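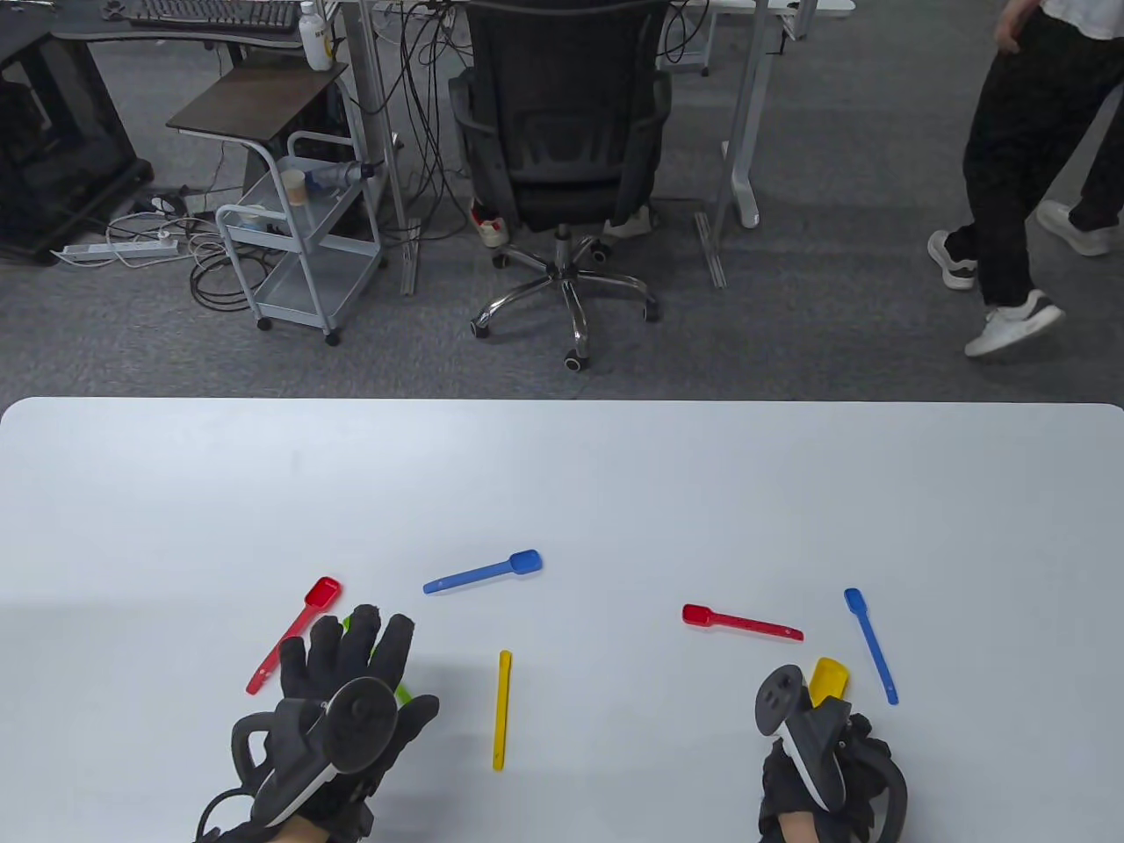 Spoons on the big table — Trultwood, August

Red, blue, yellow and green plastic spoons all over the white top. Black mesh chair behind.

Short page this time, two pictures and some notes. Typing it up before lunch so excuse the spelling. For anyone new, Trultwood is our upstairs room, gray carpet, one big white table, desk along the side with the computers. The spoons are the colored ones from the kitchen set that Leilani Achterberg ordered for the summer lunches. They look pretty good next to the white I think.

About the spoons

Plastic, plain shape, four colors. Came from Stukano in a box of 300, way more than we need, but the small pack was out of stock and the price was not that different. Leilani split the box with the downstairs kitchen. So if yours is full of them too, that's why.

Red is the favorite, always goes first. Blue next. Green gets left in the drawer, no idea why, it's a nice bright green. One of the reds has some faint printing on the handle, you have to get close. I'd meant to check if the others have it and forgot.

They are light. Slide around on the white top if you bump it. Fine for yogurt and rice salad and ice cream, not so good for anything out of the freezer that hasn't sat a while — I bent one on a tub of sorbet the first week. Dishwasher top rack only please. Hildegard Görtz put a batch on the bottom and they came out with a bit of a curl. Still usable, they don't stack anymore is all.

Color question from the last page: no, colors don't mean anything. Somebody started a rumor that blue was for the dairy stuff. Take whichever.

About the table

Asked about nearly every time so. It's big, white, smooth top, rounded edge on the far side. The one thing in the room everybody agrees on. We had two smaller ones from Gadeo pushed together before and crumbs went down the crack in the middle, drove me nuts. When Hildegard found this one she measured the stairs twice and it still needed the legs off to get round the landing.

Wipe with a damp cloth, dry it after. No scrubby side of the sponge!! Coffee is ok if you catch it same day. Turmeric is not ok, see the old page for what happened with the curry.

White is great for laying things out on. Color pops, you can see what you've got. I do beads on there some evenings and you spot a dropped one right away, which on the gray carpet you can forget it.

More of the room

Blue spoon off by itself on the right, a thin yellow plastic stick in the middle. Further back the metal cart with the brown wooden tray over it, paper cup on the cart, sneakers under the chair, and the usual cables.

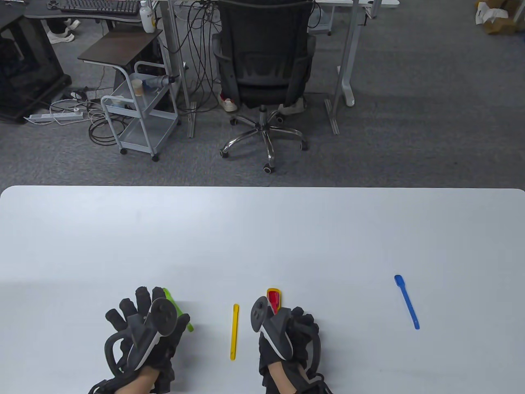 I keep saying we should do the cables. Power strip on the floor has been on my list since we moved in and every time somebody needs a socket it gets worse. Leilani has a bag of velcro ties in her desk and says anyone can help themselves, so really there's no excuse. Plan is to run everything along the back of the desk legs and get the strip up off the carpet. Vacuuming will be easier too. If you are good at this kind of thing please come up and do it while I make you a sandwich.

The cart

Rolling cart is staying. There was talk of swapping it for a proper cupboard but the wheels win, it goes to the table, it goes to the sink, done. Things get dumped on it, yes. Rule is still the same — cups go back down at the end of the day, tools go back to whoever they came from. Paper cups in the recycling if they're clean enough, otherwise trash.

The wooden tray is good for carrying lunch. Don't leave it wet, it marks. Hildegard oils it when she remembers.

The chair

Black mesh back, chrome base, casters. Comfortable, I'd sit in it all day. The casters roll ok on the carpet, not great. We have 5 of this kind spread over the building and they wander, so if there's one at your desk that you don't remember getting, could you bring it back up. Particularly before the lunches start, we were short last time and two people ate standing.

Drawer plan

Where the spoons should end up, top drawer by the sink, left side. Forks next to them, they're metal, leftover from the old kitchen. I had a divider from Iwasaki in my basket for weeks and then didn't buy it and now I've cut one out of a shoebox lid. Works fine so far. Will tape the corners.

Sort by color or not? Hildegard says yes, I say life is short. We tried it, lasted until about the second lunch and then it was all mixed again. If somebody wants to sort them on the big table some afternoon, go ahead, it's kind of relaxing. Put them away after though. Found a yellow one under the desk when I was looking for a pen.

Odds and ends

Room code is still 1902, same as downstairs. Lunch is at noon, table clear by a quarter to please, laptops and craft stuff off. Windows open if it's hot, close them when you leave.

Bring your own bowl if you can. We've got plates, bowls are short. The big blue serving bowl has a chip now so it's for fruit only.

Leilani is asking for recipes that can be eaten with a spoon and nothing else, she wants to put together a little booklet. 3 so far, two of them are chili. Cold things would be good for August! Stick them on the fridge or send them over, handwriting is fine.

Next page will be the kitchen side, shelves and the new hooks, whenever I get to it. The hooks are up, just not strait yet. Also owe you the before and after of the windowsill plants, have the before, waiting on the after.

Spare spoons in the box under the sink if your drawer is low, take a handfull.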